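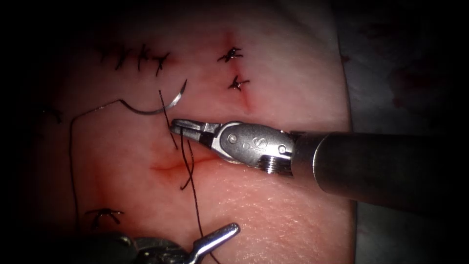 Brisby: a word list of stitches and knots

Hello, and thanks for opening the README! Brisby is a list of names for stitches and knots, as used by people who sew, mend, fish, bind books, climb, close wounds or tie up boats. It has 724 entries at the moment. I started it after a long argument at the Trustham mending evening over what a "blanket stitch" is (two of us were sure, and we were sure of different things), and it has kept growing since.

I'm a hobbyist. I sew fairly well, I bind books slowly, and everything else in the list comes from reading and from pestering people who know better.

What's in the folder

stitches.csv is the main list, one name per row
variants.csv has other spellings and local names, pointing back to the main list
trades.txt explains the 17 trade labels
check.py looks for rows with missing bits and grumbles about them
old/ is earlier attempts, which you can ignore

Columns in stitches.csv

name: the usual name, in lower case, singular
trade: one of the labels in trades.txt. If a name is used in two trades it gets two rows, even when the stitch is the same
meaning: a sentence or two in my own words
also: other names, split by semicolons
source: where I found it. "heard" means somebody told me
sure: a score from 1 to 7, where 7 means I'd happily argue for it and 1 means please help

I know the score is a bit daft. I wanted something finer than yes or no, and by the time I'd noticed that I only ever gave out 2s, 5s and 7s, most of the list was done.

Things that catch people out

Mattress stitch is a knitting row and a sewing row and they aren't the same thing. Mattress suture is a third row, under the surgery label, with horizontal and vertical kinds listed separately. Please don't merge them! I did once and it took me a whole evening to undo.

Surgeon's knot turns up under both surgery and fishing. The fishing rows follow what anglers call it, so there are doubles and triples in there.

Running stitch, simple running and plain running are all kept. Some books treat them as one and some don't, and I'd rather have the clutter than lose a name.

Whip stitch and overcast stitch: I've had more messages on these two than on anything else. At present overcast points to whip in variants.csv, with a sure score of 2.

How to use it

Open the CSV files in any spreadsheet program. They're saved as UTF-8, so if the accents come out as gibberish, that's the setting to change when you import. To run the checker, have Python 3 installed and type:

python check.py stitches.csv

It prints the row number and the name of the empty column. Blank "also" cells are fine and it leaves them alone.

What it's not good for

The meanings are there so you can tell one name from another. They won't teach you to do any of the stitches, and the surgery rows in particular are words only, so please don't learn wound care from a spreadsheet. Coverage is lopsided too: embroidery is packed, sailmaking is thin, and leatherwork has gaps I can see from here.

Adding a name

Send me a row, or just a message with the name, the trade and where you came across it. Local words are very welcome, even the rude ones. I add new rows in batches, and the next batch goes in some time in May.

Licence

Use it for whatever you like, and a mention of Brisby would be lovely if you print it.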